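### 3.2 Picking a gripper in simulation

I'll admit we started with the Flanden hand mostly out of habit — it was already in Delali's config. We ran it and the Postma through the same 80 reaches in the simulated kitchen.
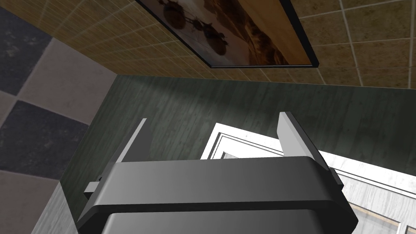

**Figure 3.** Wrist view in simulation, two-finger gripper, nothing grasped.

With both fingers in view all the time, I could tune the approach by eye, and that saved us days! The Postma needed 30 extra reaches before its controller settled down.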